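Search this forum Search

We use cookies to keep you logged in. Accept

kanaan_584
Anyone still carry a card book with sleeves? My wallet is down to 3 cards and the rest sit in a drawer. 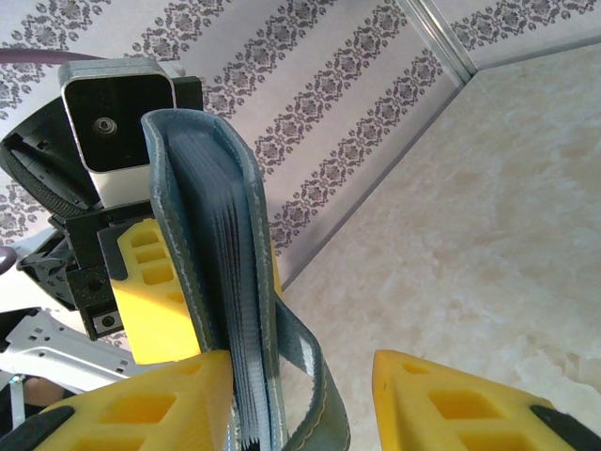
grey-blue one, zip, sleeves inside

pokutar
I do. Loyalty cards, library, insurance. 30 sleeves is too many though.

irnero
Disagree -- mine is full. Apps log me out at the register.

kanaan_584
Fair. I'll try it through September.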